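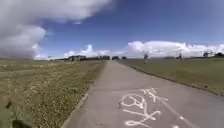
Osman 84 Trekking Bike

Product code: OS-84-T
Maker: Pidetti
In stock at Hinisdale. Delivery or collection.

The Osman 84 is a trekking bike for daily riding on cycle paths, back roads and firm gravel. It has a steel frame, hub gears, full mudguards, a rear rack and dynamo lights, all fitted before it leaves the workshop. It is sold as a complete bike and needs only the pedals and handlebar put on if you have it delivered.

We have stocked the Osman since the first version. The present one has a longer rear end, wider tyres and a better chain guard than the bike it replaced. The frame colours have changed too: it now comes in dark green or grey.

Who it suits

Most people who buy this bike ride between five and 16 miles a day, often to work and back. It is steady at a moderate pace and carries a load well. The riding position is upright, with the bars slightly higher than the saddle on most sizes. If you want to ride fast with a club, look at the Drestodell range. The Osman weighs more than a road bike and you will notice it on long climbs.

It can be left outside a shop or a station all day without much worry about the weather. The cables run in full-length outer casing and the chain is enclosed. We still advise keeping it under cover at night.

Frame and fork

The frame and fork are both steel. There are two frame shapes, a straight top tube and a low step-through, and both have the same fittings. Each has mounts for two bottle cages, a front rack and a frame lock. The step-through version is a little heavier because of the extra tube at the bottom.

The paint is a powder coat. Touch-up pots are available in both colours from the spares counter.

Gears

The eight-speed rear hub is worked by a twist grip on the right. You can change gear while standing still, which helps at traffic lights. The standard gearing covers flat and rolling ground. For hilly areas we can fit a larger rear sprocket before delivery at no charge — ask when you order, as it also means a different chain length.

The hub needs an oil change every 4000 miles or every two years, whichever comes first. We do this in the workshop while you wait if you book ahead.

Brakes

Hydraulic rim brakes front and rear. The pads last well and can be changed without tools. We moved back to rim brakes after a season with discs, mainly on account of the rear rack, which had to be spaced out to clear the caliper.

Wheels and tyres

Wheels are 28 inch with 36 spokes at the rear and 32 at the front. Tyres are 42 mm wide with a puncture belt and a reflective strip on the sidewall. The tread is nearly smooth in the centre with small blocks at the edges. It rolls quietly on tarmac and is good enough on a dry towpath. It isn't meant for mud.

Start with 50 psi front and 60 psi rear and adjust from there. Heavier riders and those with full panniers should go up a little at the back.
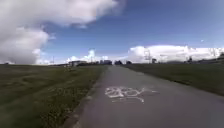

Cycle path with a bicycle marking, running beside a grassy field.

Lights

The front hub dynamo powers both lamps. The front lamp has a sensor and comes on by itself at dusk. Both lamps stay lit for a few minutes after you stop. There are no batteries to charge and the wiring to the rear lamp runs inside the mudguard.

Rack and luggage

The rear rack is rated to 25 kg and takes all common pannier hooks. It also has a sprung clip, though this is best kept for a jacket or a newspaper. A child seat can be fitted to the straight frame. On the step-through, please check with us first, as the smallest size leaves too little room behind the saddle.

Sizes

Small: rider height 155 to 165 cm
Medium: 165 to 176 cm
Large: 176 to 186 cm
Extra large: 186 to 198 cm (straight frame only)

If you fall between two sizes, choose the smaller one for a more upright position. Saddle height and stem angle can both be adjusted. We keep one of each size in the shop for trying out.

Specification

Frame: steel, straight or step-through
Fork: steel, unsuspended
Gears: eight-speed hub
Brakes: hydraulic rim
Tyres: 28 x 42 mm, puncture belt
Lights: dynamo, front and rear
Rack: rear, 25 kg
Mudguards: full length, with front flap
Stand: centre, two-leg
Weight: about 16 kg (medium, straight frame)
Colours: dark green, grey

Delivery

We pack the bike in a large box with the front wheel in place. On arrival, turn the handlebar straight, tighten the stem bolt with the key supplied and screw in the pedals. The left pedal has a reverse thread. A printed sheet is in the box with the torque figures.

Delivery takes five to seven working days. Large and extra large frames in green are next due in July, and we can take a deposit for these now.

Servicing

The first service is free and should be done at six weeks or after 301 miles. Spokes and cables settle in that time and the wheels usually need a small adjustment. Bring the service card that came with the bike. Later services are charged at the workshop rate.

The frame and fork are guaranteed for ten years against faults in making. Other parts have two years, apart from tyres, brake pads, grips and the chain, which wear with use.

Customer comments

"Bought the step-through in grey for riding to the surgery and back. The lights are very good. I changed the saddle after a month but that is a personal thing. The stand is strong enough to load both panniers without it tipping." — Retno Yusof

"Heavy to get up the steps at my flat. On the road it is fine and very quiet."

"Chain guard rattled at first. The shop bent the rear bracket slightly at the six-week service and it stopped."

Often bought with the Osman 84

Pidetti frame lock, with plug-in chain
Pair of rear panniers, black or green
Front rack, steel, matched to frame colour
Track pump with gauge
Hub oil kit

Page last updated 14 Mar 2019. Please ring the Hinisdale shop to check stock before travelling.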